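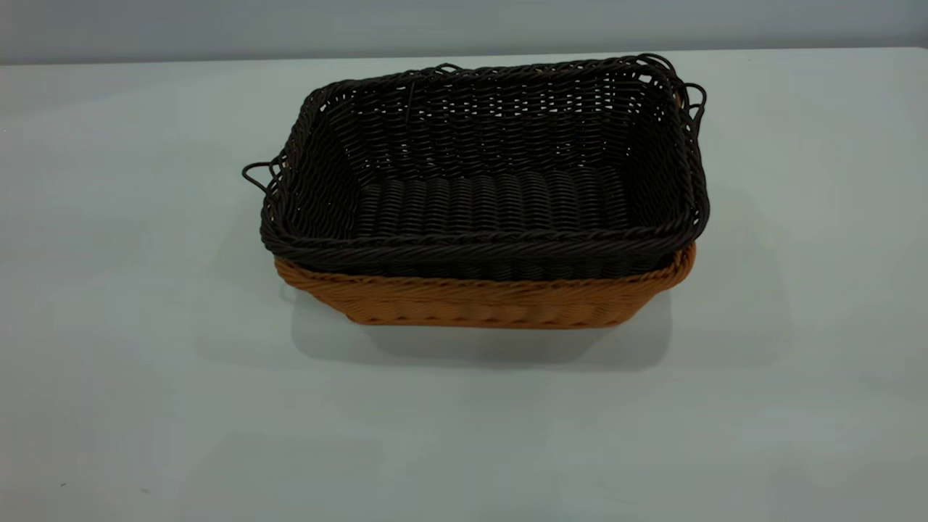

Plevix opened its handling lab in Lorkham to visitors on 29th August, with most of the afternoon given over to manipulation of woven goods. The task on the main bench was nesting and separating baskets, a packing step that is still done by hand at most homeware distributors. The test pair was a nearly black basket set inside an orange-brown one of similar shape, on a plain white tabletop. Woven rims are a known problem for parallel grippers, and the dark basket has a thick braided edge with loose loops of strand projecting from it, one of them a thin pointed loop on the left side. A fingertip that enters a loop of that kind can drag the basket sideways on release.

Afshin Pakzad, who leads the handling group, presented the system, called Travo. It consists of a single arm, a two-finger gripper and a fixed camera. The arm is trained on recorded demonstrations in which an operator guides it through the motion, and no model of the individual basket is supplied. The current training set for baskets contains 1000 demonstrations, of which 600 were recorded with the present gripper fingers. The remainder date from an earlier, wider fingertip and are being replaced in stages.

Visitors asked mainly about perception. Pakzad said that an open weave gives poor depth readings, as the sensor returns a mixture of the basket wall and whatever lies behind it. Dark material makes this worse. Travo therefore works from color images and locates the rim first, then selects a grasp point on a straight section away from the corners. Marjan Ranjbar, who wrote the rim detector, said that corners remain the weakest area and that the software will decline a grasp if no straight section is in view.

Separation is the harder half of the task. When two tapered baskets are pushed together the weave can bind, and lifting the upper one brings the lower one with it. The group's present method is a short lift with a small rotation of the wrist, followed by a check of the camera image before the arm continues. If both baskets have moved, the arm sets them down and tries a different side of the rim. Ranjbar said force sensing at the wrist would be a better check -- the hardware has been ordered but not fitted.

The lab was shown to 11 groups over the afternoon, each with time for questions at the bench. Farzad Azimi of Mahmoudi, a distributor of kitchen and storage goods, attended with two colleagues from its packing hall. He said cycle time was of less interest to the company than damage to the rims, which accounts for most of its returns on woven stock. Plevix gave no figures for cycle time or damage.

A second visit is planned for September, when the lab intends to show lidded baskets and soft fabric bins. Places can be requested through Niloufar Sharifi at the Lorkham office.

Home | News | Lab Visits | Publications | Contact

Copyright Plevix, Lorkham. All rights reserved. Back to top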